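Re: [gripper-users] Left finger not letting go

Khairul Sopacua wrote:
> Ours started doing it in February. You squeeze, it closes fine,
> then one finger comes back late and the log still says both are
> open. Has anyone else had this or is it just our unit?

Hi Khairul, hi all,

Not just yours! We've had the same thing on the hand-held one at Grilton, and I lost most of an afternoon to it. The log said fully open for 30 grabs in a row while the left finger was sitting there half shut, so I've had to bin the lot (Nayeli was very nice about it, considering).

I swapped the spring first, which did nothing. Then Arif had the cover off and found the little grub screw on the linkage had backed out — the encoder only reads the right side, so of course it was happy. A drop of threadlock and 9 squeezes later, no lag on any of them, but I'm not trusting it yet.
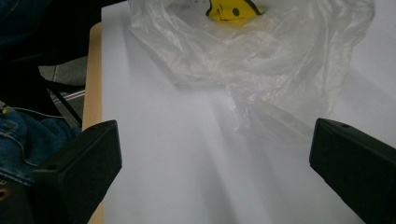

Thin plastic is what I'd test on if you want to catch the fault early, as a late finger drags the film along with it and you notice straight away. I've got a crumpled clear bag with a yellow cartoony thing showing through it, on a plain white surface, and I begin with the fingers spread wide and go in from there. Hard blocks hide it completely, at least they did for us.

Does anyone know if the newer linkage from Pralleo has the same screw? And Khairul, what's the cycle count on yours? Ours was just past 3,000 when it went.

Modupe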